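Grasp Ranking with Fewer Labels: Bin-to-Bin Transfer of Household Objects

Student project report, Robotics Laboratory, Villutstead
Submitted in July

Summary

This report presents the results of a two-semester project on grasp selection for mixed household objects. The aim was to find out whether a small ranking network, trained on labeled grasp attempts from our own cell, could match the geometric baseline supplied with the Gernidov planning package. With 1000 training attempts the network performed below the baseline. With 2000 it performed above it on elongated objects and level with it on compact ones.

1. Background

The Gernidov planner proposes grasps from a depth map and scores them by the angle between the finger surfaces and the local object surface. The score takes no account of nearby walls or of the free space needed to close the fingers. An earlier student project at the laboratory, known as Plosness, recorded these two cases as the main sources of failed picks but did not test a remedy.

2. Method

Each trial began with a mixed set of objects placed by hand in one bin. The planner proposed candidate grasps, the network ranked them, and the arm carried out the highest-ranked candidate. An attempt was labeled a success if the object was released in the second bin. Objects that slipped during transfer were labeled as failures, even when they landed in the correct bin.

The network takes a cropped depth patch, the grasp angle and the distance to the nearest wall as input. Training was carried out on the Cabanatuan workstation, with the same settings for both training set sizes. The test set contained 1113 attempts, none of which was used for training. The baseline was run on the same object sets, placed from printed layout sheets.

3. Results

The clearest gain was found for objects lying at an angle to the bin walls. The baseline often chose a grasp near the middle of such objects, where the surface is flat but the fingers have little room to open. The trained network preferred the ends.

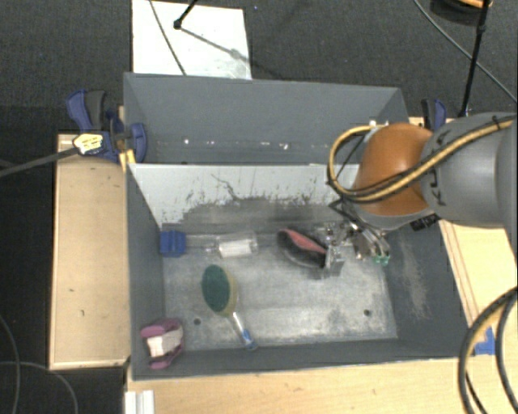 End grasps on elongated objects place higher demands on finger contact, because the weight of the object then acts at a distance from the fingers. The dark oval object has its right end at the gripper while its wider left end points toward the middle of the bin, so a large part of its length lies on one side of the contact. For objects of this shape the network lowered its score when the wider end faced a wall, a behavior that was not built into the input features.

Transparent items remained difficult for both methods. Missing depth values produced patches that resembled the bottom of the bin, and neither ranking could correct for grasps that the planner had failed to propose.

4. Limitations and Further Work

All data came from a single cell and a single gripper – the results should not be applied to suction tools. Labels record only the final outcome, and slips cannot be separated from missed contacts. A follow-up project should record finger position during closing and repeat the comparison with a second depth sensor. The training data and layout sheets have been stored in the laboratory archive under the project name Villutstead 2.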